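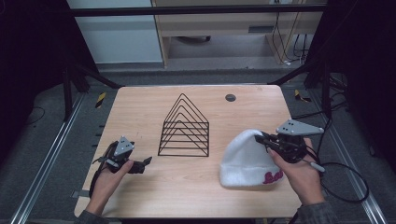

Figure 6. Start of the hat task. Right gripper closed on the edge of the knit hat, left gripper open, wire rack on the table.

6. Teaching a soft-item chore: hat and rack

This section is for operators who have finished section 5 (hard items). Please read it to the end before you pick up the grippers.

6.1 What to expect

Soft items are still the weak point of every home machine we have tested. A cup keeps its shape when it is lifted, a hat does not. After 80 demonstrations the Piviletti arm could repeat the motion on one hat, with the rack in the same place. With a second hat it often closed on air. Do not promise visitors that it can tidy a hallway. It can not do this yet.

6.2 Preparing the table

1. Put the wire rack near the middle of the table, with its base flat.
2. Lay the hat to the right of the rack. Do not fold it neatly – a hat at home is never folded neatly.
3. Check that both cables run off the table at the sides and do not cross the work area.
4. Open both grippers fully and close them once.

6.3 Recording

1. Start with both grippers near the front of the table, one on each side of the rack.
2. Close the right gripper on the edge of the hat. Take a single layer of fabric if you can.
3. Lift slowly until the hat is free of the table.
4. Bring the left gripper to the other edge and close it.
5. Carry the hat over the rack, lower it, and open the left gripper first.
6. Return to the start position and wait for the tone.

One demonstration should take up to 25 seconds. If you drop the hat, continue and pick it up again. Mark the recording "recovered" and keep it.

Note: After 30 recordings, change the operator. Tired hands make short, quick pulls, and the arm learns these also.

Caution: Do not pull on embroidery or loose yarn. The jaws can catch a thread and hold it after they open.

Caution: The rack is light. If a gripper touches it, stop and set it back before the next recording.

6.4 Known problems

Gripper closes but the hat slips: clean the jaws with a dry cloth.
Hat slides off the rack: accept the recording only if the hat stayed until the tone.

Questions about this section go to Hsiu-ying Mak, Lellinthorpe office.

Last changed 7/24/18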